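4.2 Litter left in meeting rooms

Waste was recorded in 32 meeting rooms at the Prarnidville site, starting on 7th May. An item was logged if it remained in the room after a booking had ended. Paper wrappers were entered separately from cups and printed sheets.
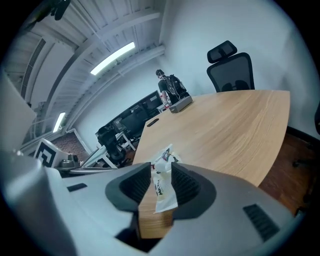
Figure 11. Crumpled paper wrapper and light oak conference table, with a mesh office chair behind.

Of the 2,072 items logged, 500 were wrappers – a larger share than Guerra found at Bremitz. Small items on the floor were harder to assign to a booking, and we treat them separately in Section 4.3.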